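The Hullden Museum of Salt and Trade is a local history museum in the town of Hullden, on the north bank of the river Inton. It tells the history of the salt works which gave the town its income for several centuries, and of the families who carried the salt inland by boat and by cart. The museum is owned by the town and is open the whole year except in November, when the rooms are cleaned and the displays are changed.

Building

The museum occupies a former salt store of two floors. The walls on the river side are thicker than the others, as the store had to stand against the spring floods. The ground floor was used for weighing and the upper floor for drying sacks. After the last salt works closed, the building served as a grain store and later as a school gymnasium. The wall bars of the gymnasium can still be seen in the east room.

Collection

The catalog lists 2,436 objects. The largest group is formed by tools of the salt workers, such as rakes, boiling pans and wooden measures. The museum also keeps 38 account books of the Flesum company, which held the right to sell salt in the upper valley. Most of the books are written in a trade shorthand that has been read only in part. A smaller group includes toll signs, boat models and clothing.

The permanent display is divided into eight rooms and follows the way of the salt from the spring to the market. Labels are in large print. The Flesum books are not on permanent display, but they can be studied in the reading room by appointment.

Admission

Entrance is free for residents of Hullden and for school groups. Other visitors pay a small fee, and the same ticket is valid for the toll house on the Inton bridge.
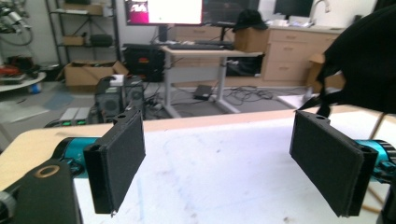 Thaweesak

Last revised Mar 14, 2025. The section on the collection follows the printed catalog of the museum.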